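Brillus Benchtop Coating: Frequently Asked Questions

Last revised 30 November 2018

What is Brillus?
Brillus is a two-part water-based polyurethane coating for interior benchtops, desks and counters. It is supplied as a base (Part A) and a hardener (Part B). The standard colour is white. Tinted bases are made to order.

Which surfaces can be coated?
Laminate, MDF, primed timber and previously painted board. Do not apply Brillus to natural stone, stainless steel or any surface that has been waxed. Oiled timber must be stripped and sealed with Vesine primer first.

How far does one kit go?
One 4 L kit covers up to 12 square metres per coat on a sealed surface. Bare MDF absorbs more and should be primed before you calculate quantities.

How many coats are required?
Two on desks, three on kitchen counters. Allow 3 hours between coats at normal room temperature. If more than a day has passed, sand lightly with a fine grit paper before recoating.

What dry film thickness should be achieved?
175 microns in total. Our technical officer, Shireen Shezi, can supply the test method for commercial jobs.

Can the coating be used around cable openings?
Yes. Remove any removable grommets, seal the cut edge with Vesine and coat 4 mm down into the opening. Fixed grommets should be masked. Pull the tape while the final coat is still tacky, or the film may tear at the rim.

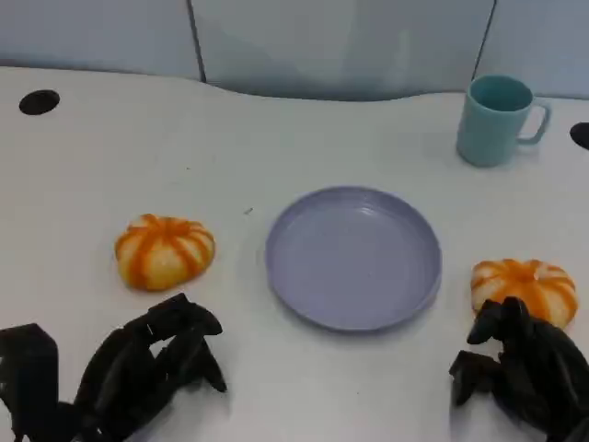 White tabletop with round openings, teal mug at right.

Will mugs leave marks?
Not once the film has cured. Full cure takes 12 days. During this period keep cups, plant pots and rubber feet off the surface. Tea and coffee should be wiped up the same day. Turmeric and hair dye may stain permanently at any age.

Is it heat resistant?
Ordinary hot drinks are fine. Pans straight from the stove are not. Use a trivet.

What should I clean it with?
A damp cloth and neutral detergent. Cream cleansers will dull the gloss, and the change in sheen cannot be polished out.

Can I touch up a chip?
Yes, with leftover base and fresh hardener. Mixed product has a pot life of 3 hours and cannot be stored. Sealed, unmixed parts keep until June of the year after purchase.

Where is it sold?
Through the Plutberg trade counter and by mail order from Coetzee Coatings. For colour matching, send a painted sample at least the size of a playing card, marked to the attention of Marietjie Coetzee. Samples are not returned.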